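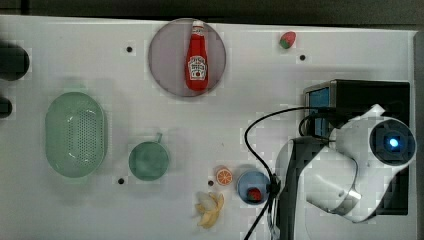 Figure 3. Play kitchen items on the tabletop.

Journal home Current issue Archive Authors
Research > Early Childhood > Play and Sorting

3.2 Materials

Children's grouping of play food was studied in 25 sessions at the Pindbridge centre. Items were chosen to allow more than one reasonable grouping. The strawberry and the ketchup bottle share a colour but differ in kind, while the green cup and the colander are close in hue and differ in use. A bottle lying across a plate was scored as a pairing — the same rule applied to food placed in a cup. Adeyemi and Pichler coded each layout separately and met to settle differences. Groupings by colour were recorded apart from groupings by use, following the scheme set out by Quansah in Section 2.

Contact the editors | Copyright Calari Papers | Back to top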